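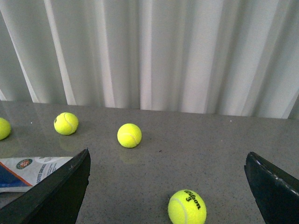
Tennis balls on a speckled gray countertop, with the two fingers of a robotic gripper.

Search Enter a term Go
Home Topics Machines at Home Household Robots Index

Household tidying by robot
By the Astano reference desk. Revised April

Household tidying by robot is the use of a machine to pick up loose objects in a home and put them where they belong. It is usually treated as a separate problem from floor cleaning, which small wheeled machines have done for years without needing to grasp anything. As of this revision no general tidying robot is in common household use, though single parts of the job can be done with fair reliability.

Objects

Balls are a common first test. A ball looks much the same from every side, so the machine does not have to work out which way it is turned before closing its fingers. Felt-covered balls such as tennis balls are easier than smooth ones because the surface grips back. The main difficulty is rolling: a finger that touches one side early will push the ball away, and on a hard counter it may travel into its neighbors.

Flat and thin items are harder. A paper label, a flattened wrapper or a single sheet gives a two-finger gripper no edge to close on. Some systems slide the item to the edge of the counter first and pinch the part that hangs over. Others use suction, which works on coated card and poorly on creased paper.

Cloth remains the least settled case. Towels can be folded slowly by several research machines, but curtains and bedding are mostly treated as things to avoid.

Surfaces and light

Polished stone and glass cause errors in depth sensing. A glossy counter may carry a faint reflection of the object standing on it, and older software sometimes took the reflection for a second object. Light through a thin curtain changes over the day, and a system tuned in the morning can do worse by late afternoon.

Reported results

The Dekker kitchen trial ran 428 pickups of small objects from a counter. Of these, 245 ended with the object in the correct bin on the first try. Balls and cups made up most of the successes -- packaging made up most of the failures. The Grusix arm, tested later on a shorter list of objects, took 17 seconds per item on average. An adult doing the same work needs a second or two.

Neither trial covered deciding what is trash. The Fotov sorting set, a collection of labeled household items, was put together for that purpose and divides objects into five groups: keep, wash, recycle, discard and ask.

See also: Grippers; Bin picking; Laundry folding; Dish handling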